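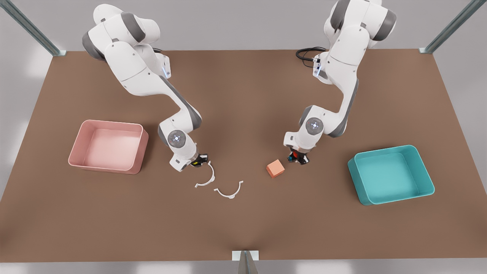 Render: Rostislav Procházka / Katitz

Can they tidy up yet? Gallery, December

Quick page, text now, more pictures when Cirilo gets his off the old drive. People keep asking me the same thing at the shop counter. Can a machine put stuff away. Not build a car, not play chess. Put stuff away. Clear the table, right thing in the right bin, go home.

So, the top one. Simulated, not a real bench. Two white arms, a pink bin over on the left, a teal one on the right, and in between an orange cube and two thin white C-shaped pieces. Grippers pointing down at the table. That's the whole chore. My nephew would do it in the time it takes to say "do it."

Why the cube is the easy part: flat sides, sits still, wants to be picked up. Any gripper with two fingers and some patience can have a go.

Why the white pieces are the hard part: thin, curved, lying flat on the tabletop. Try getting a washer off a counter with oven mitts on. You scrape, it slides, you scrape again. Same problem with gaskets, hose clips, lids, half of what comes across a parts counter. They look like two halves of a ring, so there's a second question too, do they get sorted or do they get put together. Differnt job entirely.

Why two bins matters: one bin is cleaning up. Two bins is deciding. Somebody has to say which goes where, and if a bin gets bumped a few inches the arm has to notice. At Rowlands we move bins all day long and never tell each other.

And two arms. Good for passing things across, if the piece is on one side and the bin is on the other. Also two things to bang together.

Some numbers from Rostislav, he runs these at Katitz, mostly overnight. Last batch was 1,041 tries, small parts into bins, all simulated. 590 finished with everything where it belonged. Cubes and blocks hardly ever the trouble, he says, it's nearly always the flat stuff. He then took 80 of the good ones over to the real bench at Lornunden and 34 worked. He was happy with that. I was not, but I don't do this for a living.

Cirilo Hinojosa (returns desk, Stekholm, long time) looked at the same picture and said give him the cube machine tomorrow. His take: boxes and blocks is most of his shift anyhow, he'll pick up the clips himself. Fair point. Hadn't thought of it that way.

My answer for now. Blocks into a bin, yes, slowly, if the light is good and no one leans on the table. Thin curvy bits, sometimes. Kitchen drawer, no. Laundry, ask me in a few years.

Prints not for sale, please stop asking. If you reuse the render credit Rostislav and spell it right, with the accent.

Corrections to the usual adress, I read them after 6 pm.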